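The Long Way to Hurkum Street

Last updated in August

My aunt mailed her letters on foot, and the summer I was 11 she took me along, uphill and talking the whole way.

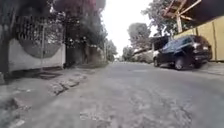 She liked the street best before breakfast. She'd slow down by the white wall, where the top dips in a long curve, and tell me it was a hammock for cats.

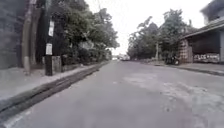

Then came the news of her knees, and the price of stamps, and pie.
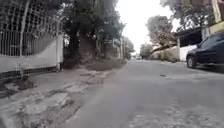 A neighbor called over that we'd missed the mail again, dear, and would we like some plums?
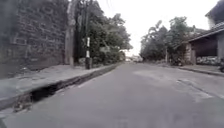
The Way Home

We said yes, of course, and ate them walking, the letters still in her bag.

Comments

plumjar: My grandma to a T!

hill_walker: More of the aunt, please.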